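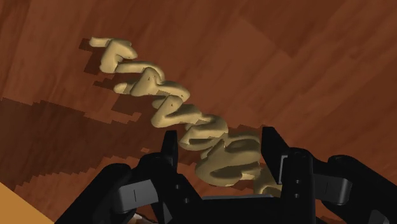 Beige squiggle and a two-fingered gripper on a wooden surface (3D render)

Small Kitchens Forum > Money and Numbers > Stock counting every week - who else does it?

plosard_kitchen
Posted: Dec 26, 2020

Right, the place is shut for a couple of days, I've eaten my own weight in leftover potatoes and I want to talk about stock counts. I know how that sounds!

Some of you will remember me moaning in March that our food cost jumped about all over the place. One month it looked lovely, the next it looked as if we'd been handing out steaks at the bus stop. The bookkeeper did a count at the end of each month (well, I did, in a rush, after service, with a biro that kept dying) and by the time the figure came back I couldn't remember a thing about the weeks it covered.

So this autumn I started counting every week instead, Sunday night after close, and I can't get over how much more I know about my own kitchen. The sheet for Plosard has 195 lines on it. That includes everything from flour to the little pots of nutmeg. The first time took me half the night and I swore a lot. Now it's a decent podcast and a mug of tea.

The formula's the one everybody uses: opening stock plus what you bought, take off closing stock, and that's what you used. Divide it by food sales for the same week. The bit that changed things for me was comparing it with what we should have used going by the till. In the first four weeks the gap came to £588. For a place our size that's a lot of money to be walking out of the back door, and I mean that in the bin sense, I'm not accusing anyone.

Most of it was cheese. We were grating by eye onto the flatbreads, and it had crept up and up. Next was bread being cut too early in the day and going stale before evening. Both dead easy to put right once we knew.

Who else counts weekly? How do you do it, what do you count, and do you use a spreadsheet or one of the apps?

gravyboat77

Good for you, and I'm glad you found the cheese. But I have to be the grump here. Counting 195 lines every week is far too much. You don't need to know how much nutmeg you've got. If all the nutmeg in your building vanished tonight it would make no difference to anything on your profit and loss.

We count the dear stuff weekly and the full list at month end. Our short list is nine lines: beef, lamb, chicken, the two fish, butter, cream, cheese and oil. They make up most of what we spend. It takes me less time than it took to write this post.

plosard_kitchen

Ha, fair enough on the nutmeg. I do like the full list though. I found a whole case of tinned tomatoes behind the spare chairs that had been "lost" since the summer, and I'd never have gone looking if it wasn't on the sheet. I reordered tomatoes twice in that time!

oldspoon

With gravyboat on this one. The other trouble with a long list is that you get tired, and a tired person writes down rubbish. I've seen a chef put down the same number for caster sugar as the week before for months on end because he couldn't be bothered to lift the tub. A short list done properly is worth far more.

Also, please split your packaging out if you haven't. Takeaway boxes and lids going in with the food made our food cost look terrible this year, when the food was fine and we were simply sending more of it out of the door in boxes. Ours now has its own line on the P&L and I can see what it's doing.

plosard_kitchen

Oh, packaging. Yes. Ours is in with food. That'll be a job for the new year then.

stolska_road_cafe

Can I stick up for the full count? We're a tiny coffee and cake place on Stolska Road, two of us plus a Saturday girl, and we do everything every week. Our list is a lot shorter than yours, mind. I think it comes down to how much you've got on the shelves. We've hardly any storage, so the count is quick, and it doubles as the order. I walk round with the clipboard, write what's there, and in the next column write what I want. When I sit down I've done both jobs.

Things that helped us, for anyone starting out:

Put the sheet in shelf order. Ours was alphabetical for ages and I was going back and forth to the fridge like a yo-yo. Now it starts at the top left of the dry store and ends at the bottom of the freezer.

Always count in the same unit. If butter is in packs, it's packs for ever. We had one week where I counted eggs in trays and my partner had entered them as single eggs, and on paper we were the richest café in the county.

Count when nothing's moving. We do it before the Monday delivery, with the door locked.

Weigh the open things. I used to write "half a bag", and my half a bag and my partner's half a bag are very different bags!

gravyboat77

The eggs, I love it. We did the same with a keg once. 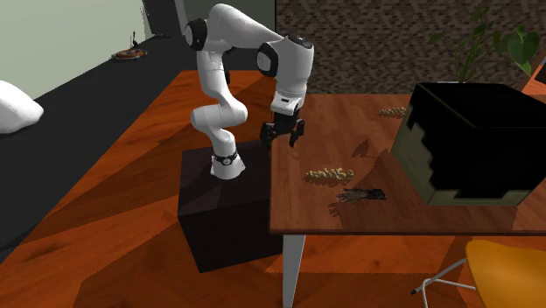
What I'd add to the list is prices, and I think this is where most people's counts go wrong without them noticing. You can count perfectly and still get a daft answer if you're using last year's price for butter. I go through the invoices as they come in, and if one of my nine has changed I change it on the sheet there and then. It's a minute's work each time. If you leave it to the end of the quarter you'll never do it.

And be strict about the cut-off. If the meat came on Sunday and you've counted it, the invoice has to go in that week's purchases, even if the supplier has dated it Monday. Otherwise you've got stock you never bought and your food cost looks marvellous, and the week after it looks dreadful. I'd bet that's what was wrong with your months in March.

plosard_kitchen

Oh blimey. I think you might be right! Our veg supplier, Demchenko, sends one statement at the end of the month and I was putting the whole lot in on the date of the statement. So some months would have had five weeks of veg in and some three. I've just gone and dug out the folder and yes, the "lovely" month is the one where the statement came late.

That's cheered me up no end, oddly. I'd been blaming the specials.

till_receipt_terry

Has anyone used Filo for this? You set up your recipes in it, link the till, and it works out what you should've used. I've been on it since the spring and I'm a big fan. It took me ages to get the recipes in (every sauce, every garnish, and you do have to be truthful about the garnish) but now I get the should-have-used figure without doing any sums.

oldspoon

I tried it and gave up. No complaint about the thing itself, it did what it said. We change the menu too often. By the time I'd typed in a dish it was off. If you run the same card all year I can see it would be smashing, but for a place with a blackboard I'd say use a spreadsheet and cost the dishes that sell.

I'd also worry that people believe the screen. It tells you what ought to have gone, but it still needs somebody in the cold room in a coat, counting.

till_receipt_terry

Well yes, obviously you still count. I never said you didn't. You need both figures or there's nothing to compare. My point is that plosard is doing the comparison by hand at the moment, and that's the bit I'd want to get rid of if I were counting on a Sunday night.

I take the point on blackboard menus. Ours hardly changes, people would riot if we took the pie off.

stolska_road_cafe

We're on a spreadsheet and very happy. I did look at the apps but we have one till, a handful of cakes and a soup. I can nearly do it in my head.

One thing I'd love to hear about is waste sheets. Does anyone get their staff to fill them in? Ours gets filled in beautifully for a few days after I've nagged, and then it's blank and there's a sponge in the bin.

gravyboat77

Put it by the bin, on a string, with a pen on a string. Ours was on the office door and might as well have been on the moon. And never, ever tell anybody off for what they write on it. The first time you do, you've lost it.

I'd keep it very simple too. What it was, how much, and one word for why: burnt, dropped, old, sent back. If you ask for more than that at the end of a Friday you'll get nothing.

plosard_kitchen

We do waste sheets and I'd say the same, close to the bin and no shouting. I also read it out on Mondays, all of it, mine included, and I had a very bad week with a tray of meringues so that went down well. The team have got quite keen. It was one of the juniors who worked out the bread thing, by the way. She noticed "old" next to the same loaf every night and asked why we cut it before lunch.

Staff meals are the other one I'd missed. We weren't writing them down anywhere, so they were sitting in that £588 looking like waste. I've now got a line for them and I take them off before I work out the gap. Same with the soup we give to next door.

oldspoon

Staff food should come out of food cost altogether, in my view. It goes under staff costs here. Your accountant may see it differently, so ask before you move anything around, but I like my food cost to be about food that was for sale.

gravyboat77

I leave mine in. It's small, it's the same each week, and as long as you treat it the same way every time you can still compare one week with another. But do check with the accountant, agreed.

plosard_kitchen

I'll ask ours when they're back. Thanks all, this has been brilliant. The plan now: gravyboat's short list every week, the full 195 at month end (I'm keeping the nutmeg, you can't stop me), Demchenko's veg put in by delivery note as it comes, packaging on its own line, and a look at the Filo trial with just our flatbreads in it to see if I get on with it.

I'll come back and post the figures once I've got a few months done properly.

stolska_road_cafe

Please do! And I'm off to find some string.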